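Compensation fund: read the small print
2022-01-06

The state's new compensation fund for victims of violent crime has had plenty of friendly coverage since it opened in September. I'd hold the applause. The Cosden legal clinic helped 405 people apply, and by its own tally 118 have been paid. Another 300 or so are still waiting, many of them on a police report that the fund insists on and the police are slow to hand over.

Parviz Farahani, who runs the clinic's intake desk, told us the form asks for original hospital bills. Try getting those when you were treated in one county and moved to another to get away from the man who hurt you.
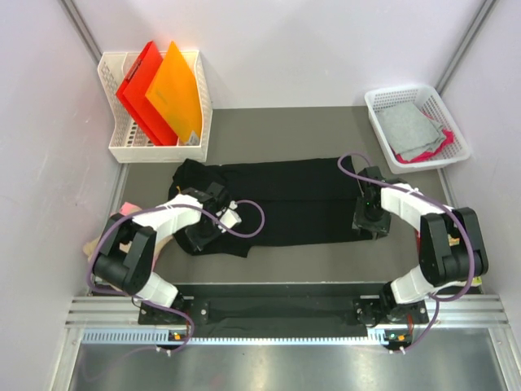

A red and an orange folder in a white organizer, with a black garment spread out nearby.

Then there's the matter of lost wages. The fund pays for 2 months, and only if an employer signs. Home health aides, day laborers and anyone paid in cash can forget it. Officials say the rule keeps out fraud. We asked how much fraud they had found and got a link to the same press release we'd started with.

A review is promised, with hearings in Garside and Stallport. No dates yet. If you've applied and heard nothing, write down every call you make and who picked up, and bring that list to the clinic.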